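Gaser kitchen demonstration
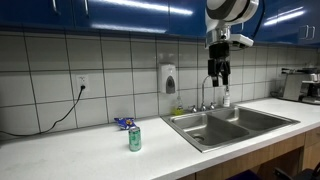
Ultico

The Gaser kitchen demonstration is a public showing of a robot arm at the Rocha building in Drerndale. It is held each February as part of the Gaser open day and lasts 2 hours. The arm works over a kitchen counter and a double sink, using a black gripper with two fingers. Household goods such as a drinks can and a bag of chips are set out on the worktop.

Visitors watch in groups of up to 14 and may ask the operators to repeat a task. Entry is free - places must be booked. The first open day drew 1000 visitors. Later ones added a short talk on gripping small objects and a tour of the workshop.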